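Stamping & Papercraft Board > Inks, Pads and Colouring
Thread: Ondum black feathering on white card??

inkypaws
Need help before I bin the lot. Got the Ondum black pad, stamped a big peony on white card, coloured with alcohol markers and the outlines went fuzzy. Tried again, same. Third one I left overnight. Still fuzzy on the petals, fine on the leaves. Is it the pad or me?

marrowfat
What card? That's usually it. Cheap white card soaks it up like kitchen roll.

inkypaws
Kołodziej smooth white, the thick one. Not cheap!! 13 sheets gone already

TeaselCards
Kołodziej is fine, I use it for everything. It's the pad. Ondum black is a pigment ink whatever the lid says. Lovely for embossing, rubbish under alcohol markers. Get the Novex dye one.

marrowfat
Disagree, I've had Ondum under markers for ages with no bother. Heat set it, wait, then colour. Two minutes with the gun.

TeaselCards
You've got the old Ondum though. They changed it, mine from March smears if you look at it.

marrowfat
Maybe. Mine's old I'll give you that

Cyprian Nowicki
Which side of the card are you stamping? Kołodziej has a coated side and a plain side, very hard to tell apart. Tilt it to the light. Coated side is the one for markers. Also you may be flooding the petals - leaves are small so less marker goes on, which would fit what you're seeing.

inkypaws
There are SIDES??

Cyprian Nowicki
There are sides. Put a pencil dot in the corner of the plain one when you open the pack, saves faffing later.
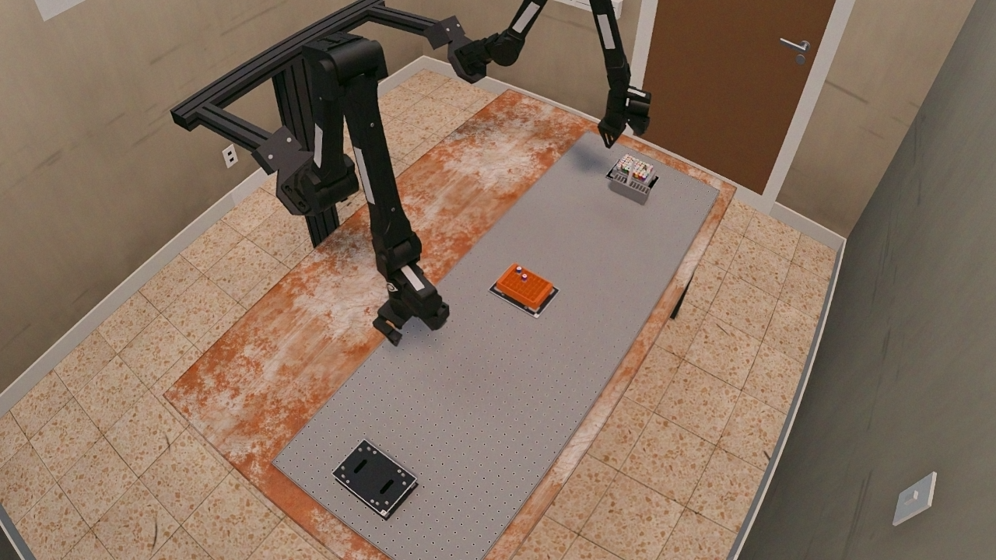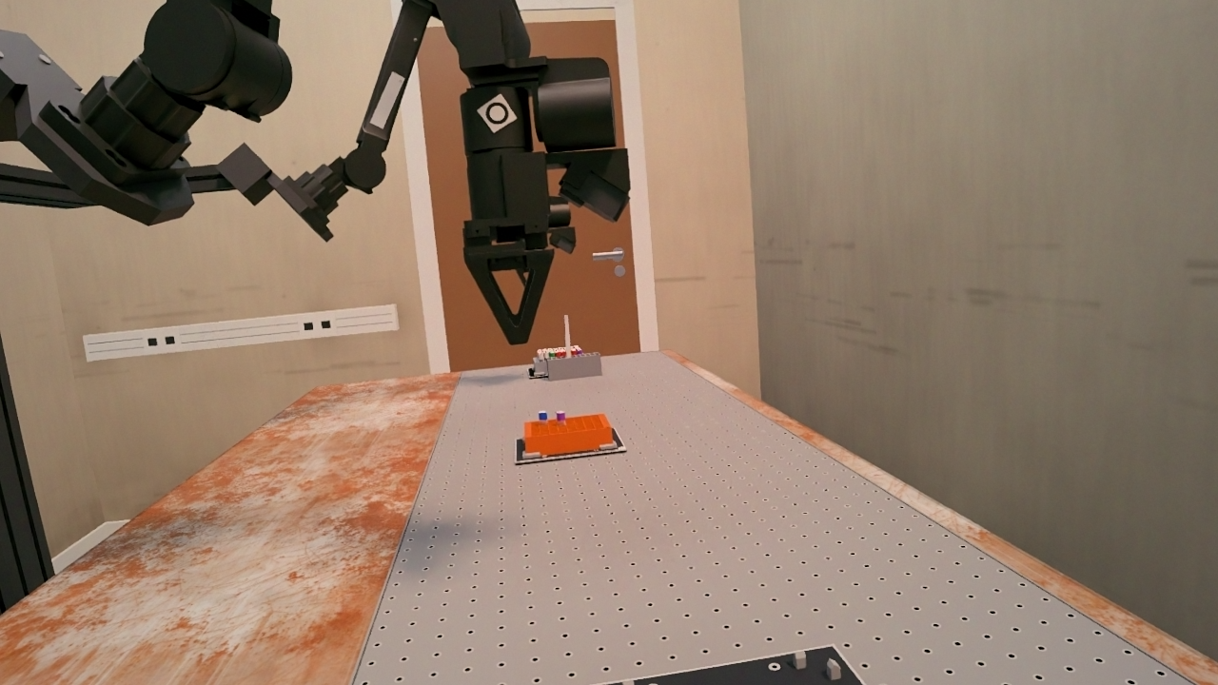
Both views: long table, two black arms, door at the far end

gluestick_gran
I do the pencil dot as well. Then I forget which side I dotted.

TeaselCards
Still say it's the pad. Easy test, stamp a scrap of each side with Ondum and Novex, so four bits, same marker over all of them. Then we'd know.

inkypaws
Haven't got Novex. Shop only had the brown

marrowfat
Brown will do for a test surely

TeaselCards
No it won't, the brown's a different ink altogether. Says so on the bottom of the pad.

marrowfat
It's only a test, calm down

inkypaws
OK did it with just the Ondum, both sides, heat set one of each. Plain side: fuzzy both times. Coated side, not heated: a bit fuzzy. Coated and heated: crisp!! Left it 6 minutes before colouring tho so might be the wait

marrowfat
Told you. Heat gun.

Cyprian Nowicki
And the coated side :)

TeaselCards
Not heated on the coated side and it still went, so that's the ink. A dye pad wouldn't need the gun at all. But glad its sorted.

gluestick_gran
Which peony is it by the way? Is it the Nonarness one with the bud at the side?

inkypaws
Yes, Nonarness 1602. The bud never stamps properly on mine, have to go over it with a fineliner

gluestick_gran
Same! Put a bit of craft foam under the paper on that side, helped mine. Try that before the fineliner, fineliner bleeds as well.

inkypaws
Will try tonight, ta. Have got one clean sheet left so no pressure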